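Subject: Re: [brikamon-data] Episode counts for the sole transfer task
Date: 2023-10-17
List: brikamon-data

> We have 1659 episodes on the server tagged sole_transfer. Training on all
> of them gives a policy that reaches for the bin fine but closes the hand
> too early on anything that is leaning. Before Clarnness schedules more
> operator time, can somebody say what is in those episodes, and whether we
> need more of the same or something different?
>
> Also, is the start pose supposed to be fixed? I see at least two.

Taking the second question first, as it is shorter. The start pose is supposed to be fixed: both hands open, in front of the torso, clear of the bin rim. Older episodes, recorded before the change in May, start with the arms lower. They carry `pose_rev: 1` in the metadata and newer ones carry `pose_rev: 2`. The loader ignores that field unless you pass `--pose-rev`. Please pass it.

On the first question, I went through the index last night and then watched a sample of 30 episodes from start to finish. My reading is that we have plenty of data and a poor spread of it. The operators at Hakesham were asked for clean transfers and they delivered clean transfers. Most of the bins were set up with the soles lying flat, and a flat sole is the easy case. The policy has learned a grasp height that works for flat soles and applies it to everything.

The setup itself is simple. The bin sits on the carpet, raised on flat cardboard, with more cardboard inside so that the soles are within reach of the fingers. The shelves are to the operator's left. One episode is one sole moved from bin to shelf, with a return to the start pose at the end.
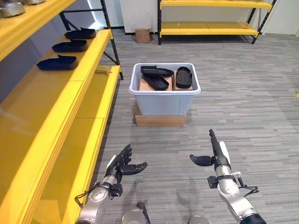
What varies from one episode to the next is the part we never wrote down properly. The task sheet says "place soles in bin" and leaves the rest to whoever resets it. I would like to replace that line with four named layouts:

- `flat`: a single sole, lying level on the cardboard
- `stack`: two soles overlapping, upper one to be taken first
- `lean`: one sole tilted up, toe high, with free space behind it
- `mixed`: a stack on one side and a lean on the other

The layout name goes in the episode header before recording starts. If a sole slides while the operator is getting into position, stop and reset. Do not rename the layout afterward to match what it became — we had several of those and they are worse than no label.

Some smaller points from the sample:

1. Six of the clips have a long pause before the first motion. The trimming script only cuts pauses at the end. I have a patch for this and will send it separately.

2. Failed grasps are being deleted on site. Please keep them. A miss followed by a second attempt is useful to us, and the recovery motion is exactly what the current set lacks. Mark these `retry: true`.

3. Shelf placement is tighter than it needs to be. Operators spend a lot of time lining up each sole with its neighbor. The success check only asks that the sole is fully supported and not touching another one. Angle is not scored.

4. Hand tools should come off the shelves before a session. They do no harm in the bin phase, but the place phase uses the shelf surface for its depth check.

5. The Cao labeling tool drops the second grasp event when the two are less than a second apart. Known bug, no fix yet. Label by hand in that case.

For the new round I propose 25 episodes per layout per operator, with 4 operators, and the order of layouts shuffled within a session. Running all of one layout in a block is faster, but then lighting and operator fatigue line up with the layout and we can't separate them later. After that I would retrain on the `pose_rev: 2` episodes plus the new ones and leave the older set out entirely. If the early closing goes away, we can try adding the older set back.

I don't want to change the bin or the cardboard at the same time. There was a request to try a deeper bin, and I think it should wait until we have a result on the layouts.

The revised task sheet is in the shared folder under `sole_transfer/draft`. Comments on the layout names are welcome before Hakesham prints it. After that the names are frozen, as the header parser will reject anything else.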